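Progress report to Eze, second period
Project: trial production of paper-lined carrier sacks, Flulidholm plant
7 Mar 2021

Since our last report the work has gone forward, although not in all points as fast as we wrote in the plan from November. The sealing line from Honitz was delivered complete and is now standing in the small hall. Connecting the air supply took longer than we expected, as the old pipes were too narrow and had to be changed.

We have run 16 trial batches. The first ones were not good: the bottom seam opened when the sack was filled and lifted by the handles. After we lowered the speed of the line and changed to the thicker glue from Breter, the seam holds in our drop test. The side seam was never a problem.

Printing is still the weak place. On the brown paper the dark colors come out well, but yellow looks dirty, and two customers who received samples have said this to us. We propose to offer only dark colors in the first year.

Staff training is finished for the first shift. The second shift will begin when the safety cover on the cutter is approved. We have asked the inspector for a date and are waiting for the answer. 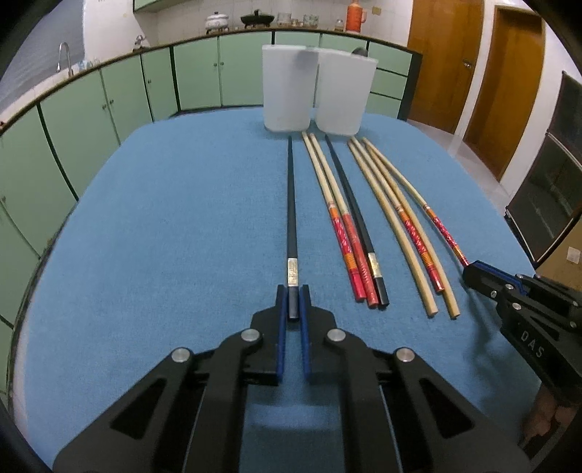 On costs, we are inside the budget for machines and material. The pipes were not in the budget, and we paid them from the reserve. We do not ask for additional money, but we ask for your permission to move the remaining part of the travel budget into the reserve.

For the next period we plan the following:
- 32 further batches, in the 2 sizes which were agreed
- storage test of finished sacks in the unheated warehouse
- price list for wholesale buyers
- start of the second shift

Please tell us if the report on the storage test should be sent separately, or together with the third report.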